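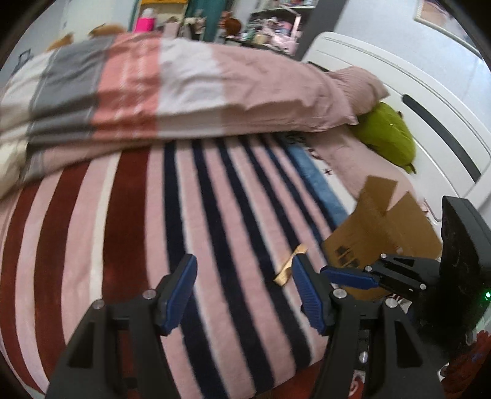 Minutes, Lulum Bedding Swap, spring meeting
Apr 11, 2019, upstairs at the Laxdal house

Hi everyone, Bergþóra Kirkegaard here with the minutes again. I write these the way I talk, so bear with me (and if I got you wrong, email me and I'll fix it before they go in the binder).

1. Last time's minutes
Approved. One correction: the flannel sheets went to the Udeo Street shelter and I'd written Keto Hall. Sorry, Keto Hall! You're getting the next batch.

2. Money
We have $390 in the account after paying for the laundromat cards. I'd guessed we were a lot closer to zero, so that was a nice moment. The group agreed to keep $20 in petty cash for safety pins, tags and stamps, and to leave the rest alone until September.

3. The guest bed
This took up most of the evening and I loved every minute of it. The question was how to make up the bed for the open house so people can see what a finished set looks like. We went with the plush striped blanket on top, the one with the navy and dark red bands and all that pink in between. I was the one who worried it would be too much next to the patchwork. I take it back! The pinks pull the whole thing together, and the coral panel on the quilt with the dashed white lines looks great near the reds.

Longer argument about the quilt. Half of us wanted it spread out flat, the other half wanted it folded thick along the far side. Folded won, six to four. My own feeling is that you still get the gray, the coral and the dusty pink that way, and the stripes get their turn too.

Pillows: the ribbed pink one stays at the back, leaning toward the headboard, with the smooth pink one lower down. The lime-green plush cushion was put to a separate vote (yes, really) and it stays. It's the only green thing in the whole color scheme and I think kids will go straight for it. There was a motion to swap it for something in cream, but no second.

Somebody asked for the little star-ish print on the white strip to be shown off more. I said I'd fiddle with it the morning of.

4. The headboard
Glossy white, so fingerprints. Please use the soft cloths and plain water, and get into the curved grooves while you're at it. No spray polish, it gets on the pillows.

5. Storage
We still have 2 shelves in the hall closet. Plush blankets go on the bottom one, rolled. Quilts on top, folded in thirds, and refold them along a different line each time or the creases set. I know I say this at every meeting.

6. Tags
Our tag numbers are up to 2,728, and we're carrying on from there. Please don't start over at one like we did last year, I'm still untangling that.

7. Anything else
Cookies were excellent. Next meeting is in September, same room, and bring a pillowcase if you have one to spare.

B.K.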